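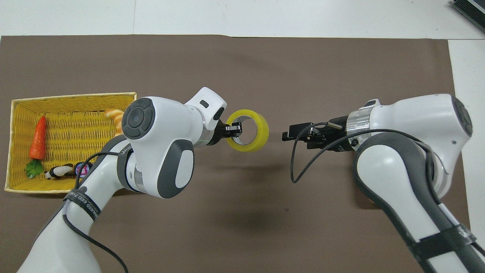 Robot arm with a roll of yellow tape

Keep the patronal feast on its day

Imogen Whiteley

The parish at Stolton has moved its patronal feast to the nearest Sunday. The parish at Bickerstaff did the same two years earlier, and the deanery now proposes that all its churches adopt the practice as a rule. I think the rule is a mistake, and I think the reasons given for it are weaker than they look.

The main argument is attendance. At Stolton the weekday liturgy drew almost 30 people in its last year, and the first Sunday celebration drew 60. On paper the feast doubled. But an ordinary Sunday at Stolton also draws 60. The people who came were the people who would have come anyway, and they heard the troparion of the patron added to the troparion of the Resurrection. What the parish lost was a second liturgy in the same week. If we are going to use figures, the total of communicants over the whole week is the proper one, and by that measure the change produced a fall.

The second argument is that people work. They do, and most of them always have. The founders of both parishes came from Gutura and its villages, and they worked in foundries and kitchens on shifts that took no account of anybody's saint. Their answer was to serve the vigil in the evening and the liturgy at six in the morning, and to hold the meal on the Sunday. The service stayed where the calendar put it and the food moved. I have not seen a good explanation of why this arrangement had to be given up. An early liturgy asks a good deal of the priest and of the choir, and that ought to be admitted openly if it is the real difficulty.

There is also the matter of the texts. A patronal feast is a feast with a vigil. It has its own stichera, a litia, readings from the Old Testament, a polyeleos and a canon. When it falls on a Sunday by the natural turning of the year, the typikon gives clear directions for joining the two services, and the result is long but orderly. When it is placed on a Sunday by decision, no directions exist for that Sunday in particular. The choir director has to work out which material gives way, and in practice it is the saint's material that goes. At Bickerstaff the Old Testament readings have been left out every year after the transfer, and the canon has been cut to its first and last odes. A singer who joined in that time has never heard the service of the church's own patron in full.

The transfer has a further effect on the rest of the week. The saint's day still arrives, on a Tuesday or whenever it may be, and the church is locked. The neighbouring parish, which has a different dedication, commemorates our patron that morning in the usual way. I have stood in that other church on the day and heard our troparion sung there while our own building was dark. I do not offer this as a scandal. It is a practical result of the rule, and the deanery paper does not mention it.

The paper does mention visitors. The bishop can seldom come midweek, and the associations that like to attend in uniform, with banners, have members who travel a long way. This is the strongest point on the other side. My reply is that a hierarchical visit and a patronal feast are separate events, and a parish may have both. Fudanau does this. The liturgy is served on the day for whoever can be there, and the bishop comes on the following Sunday, when there is a procession, a moleben to the patron and a meal in the hall. The moleben is short, it can be sung by a modest choir, and it does not disturb the Sunday service at all. The associations get their procession - they seem content with it.

Cost has been raised as well. The hall at Stolton charges 2000 for a weekend booking with the kitchen, and the parish did not want to pay for a weekday too. Under the Fudanau pattern there is no weekday booking. Tea in the vestibule is enough.

I would ask the deanery to do the following before it votes in February. It should leave the date of the liturgy to the calendar, and let each parish place its meal and its guests where it likes. Where a priest has two churches and cannot serve on the day, he should say so and be given help for that one morning. A retired priest lives within reach of each of these parishes, and as far as I know none of them has been asked.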